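Utensils were treated separately from crockery and pans in the household survey because they seldom have one fixed place. In the kitchens visited for the Kavemwood study, chopsticks, spoons and skewers were kept together in a single upright holder, and sorting them meant emptying the holder onto the table first.

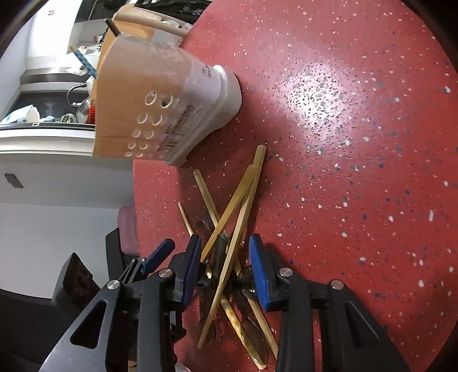 3.2 Mixed utensils on the table

Long thin items do not lie side by side once they are put down in a heap. They cross, and the shorter pieces end up beneath them. Spoons are the hardest to get at when chopsticks rest on top, and a transparent spoon is easily missed. We recorded each item by type and by material, giving 340 entries in all. Residue was noted where present but was not scored.

Storage space near the table was coded on the Grirnix scale, which separates open storage from closed storage.
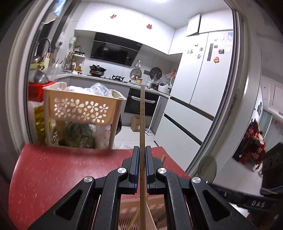
Open storage was the more common kind in the homes we coded. It keeps everyday things within reach, but food and tools then share the same shelves and counters. A rack with bags in its top basket and produce lower down was coded as food storage, while the small spice bottles on the wall shelf were entered under seasoning. Knife blocks were counted as tool storage — even where other utensils had been added to them.

Chopsticks were taken from the pile one at a time and matched by length and thickness. Thicker and thinner ones were often mixed, and skewers were set aside as a separate type.

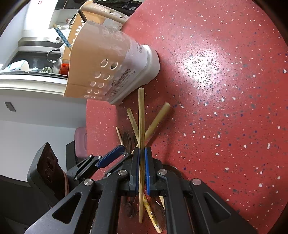

Figure 3. Chopsticks, a thin stick and a dark metal spoon on the red speckled surface, with one chopstick held upright near the white utensil holder.

Pairs that could not be matched were entered as single items.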